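**Mekgate coverage, is anyone else fed up?**

**tidewrack761:** So I read the Cluldale paper's piece on the Mekgate border talks and then the Onlow version, and I'd swear they went to two different press conferences! Cluldale says the foreign ministry "stormed out." Onlow says the session ended on time and everybody shook hands. I watched the whole stream on Sunday (yes, all 130 minutes, I have no life) and the minister just picked up his papers and left when the moderator wrapped.
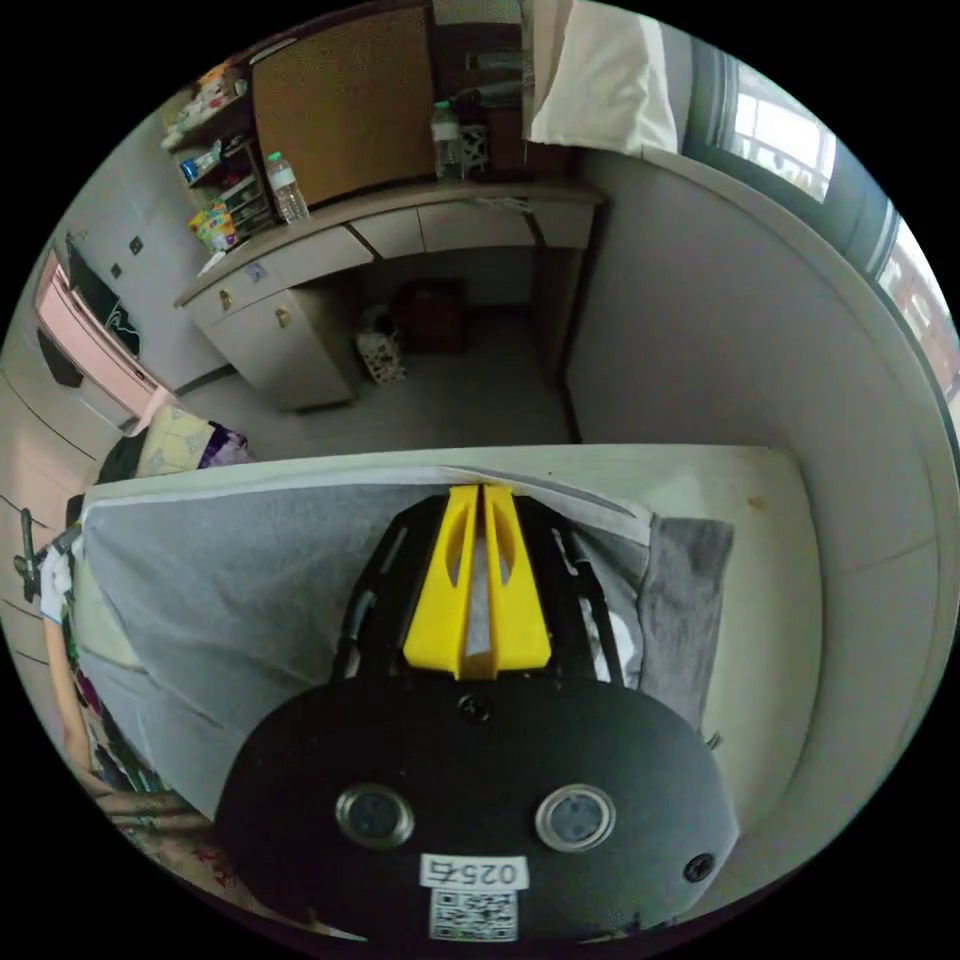

**plainoldbex:** Sorry, but I don't buy that it's bias. They had maybe one reporter on it and a deadline. My local paper can't get the school board right, and that's across the street.

**tidewrack761:** Sure, but then run a correction! I wrote to them and got a form reply.

**hawthorne_lurker:** The Onlow story isn't so great either. It's 400 words and skips the fishing rights question completely, and that was the only one I cared about. He dodged it twice.

**plainoldbex:** ok that part I'll give you. Was it the one about the 200 boat permits?

**hawthorne_lurker:** Yep. Second half of the stream, right after the translator switch. I can dig up the transcript if people want it, the ministry posted one in February for the last round so there should be one for this too.

**tidewrack761:** Please do. I'll send it to Cluldale with my next complaint lol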